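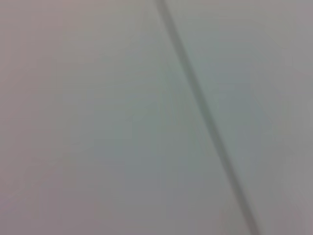
## Tuesday, May 16, 2023

The wrist camera on cell 3 has gone soft again. I spent twenty minutes this morning looking at a dark slanting line on a pale nothing, and my considered professional view is that it could be a seam, a crease or a cable. Wael leaned over my shoulder and said "hair", and went to put the kettle on. That was the whole of the day's second opinion.

For the diary's sake: cell 3 is Zaki. It was called Zaki before I came to Bridstead, and it has been labelled Zaki on the breaker panel in somebody's lovely handwriting, so Zaki it stays. It takes lids out of a tray and puts them on tubs. It does this well for weeks and then it does it badly on a day when Areeba is away, and Areeba is away until Thursday.

The fault log had it down as "lid not found", 3 times before eight o'clock. I have learnt to be suspicious of that message. It covers an empty tray, a crooked tray, a dead lamp, and Essam having moved the tray stand four inches so he could get the pallet truck past. I checked the stand first, on the grounds of experience. It was on its marks. I felt a bit guilty and did not tell him.

So, the lens. I locked the cell off, hung my tag, and had the usual argument with the cover on the wrist, which is held on by four small screws of which one is always a different size. I put them in the lid of my lunch box in the order they came out. Last time I put them in my pocket and one of them went through the wash.

The window in front of the lens had a film on it. You couldn't see it straight on, only when I tilted it at the strip light, and then it looked like the inside of a bus in November. My guess is the mould spray they use on the next line. I cleaned it with a lens tissue and a drop of the proper stuff, middle outwards, and then a second tissue dry. I did not use the blue roll. There is a note in Dalia's capitals inside the cabinet door that says NOT THE BLUE ROLL, and underneath it, in a different pen, STILL NOT THE BLUE ROLL.

Put it all back, powered up, felt pleased. The picture was every bit as bad as before.

Ate a biscuit.

The next suspect was the focus ring. It's a manual lens with a tiny locking screw at the side, and the screw is meant to have a dab of paint across it so you can tell if it has shifted. The paint was there. It had a neat crack through it and the two halves no longer met. I rang Perla at Juneck, who supplied the cell and who has the patience of a much older woman, and she asked me to read her the setting off the maintenance sheet. The sheet has a box for the setting. The box has a tick in it. She was quiet for a moment and then said, kindly, that we would do it from scratch.

Doing it from scratch goes like this, and I'm writing it down because I will have forgotten by the next time.

1. Jog the arm to the teach point over the tray, slow speed, one hand on the enable switch the entire time, nose itching.
2. Put the test card in the first pocket, flat, print side up.
3. Open the live view and find the sharpness number in the corner of the menu, third page, where no sane person would look.
4. Park the arm and lock off. Slacken the locking screw half a turn, move the ring by a hair, nip it up.
5. Back out, gate shut, reset, jog to the card, read the number. Write it down.
6. Repeat until the number stops going up and starts coming down, then go back one.

Steps four and five are where the afternoon went. The lens can't be reached with the arm over the tray unless you're prepared to put your head where your head isn't allowed, and I'm fond of mine. So it's in and out, in and out, tag on, tag off, like a man with a nervous dog. Wael read the numbers out for me from the screen in the voice he uses for the raffle. The best we got was 1,729. I went past it, fell to 1,238, said a word, and crept back.

Perla wants anything over fifteen hundred, so I stopped there. There's a temptation to carry on fiddling for another ten points, and I've seen where that leads (Essam, cell 1, Easter).

New paint on the screw. We haven't got any of the proper marker, so it's Dalia's nail varnish, a colour called something like Clementine Dream, and she'd like the bottle back. I've filled in the box on the sheet with the real number and written the word NUMBER beside it in case the next person feels drawn to ticking.

Ran a tray of lids at quarter speed with the gate shut, then two at half. It found every one. Put it up to full speed just after four and stood there pretending to check the air gauge while I watched. It had a little hesitation on the back row, left-hand side, but it always has that and Areeba says it's the shadow off the guard post. I've left it for her.

What I don't have is a good reason for the screw working loose. Perla thinks vibration. The gripper does knock a bit at the bottom of its stroke, you can hear it if the Clasovent unit overhead is switched off, which it never is. I've put down to look at the rubber stops on Thursday when there are two of us, and asked stores for a pair. Stores have asked me for a part number. The part number is on the old stops, under the gripper plate, behind six more screws.

Home by half six. Found a lens tissue in my sandwich box and one small screw, the odd-sized one. Went and sat on the stairs for a bit. Rang Wael, who is on till ten, and he's stopped the cell and is going in with a spare from the drawer. He says the cover was hanging on perfectly well with three.

Take screw back in the morning. Also nail varnish.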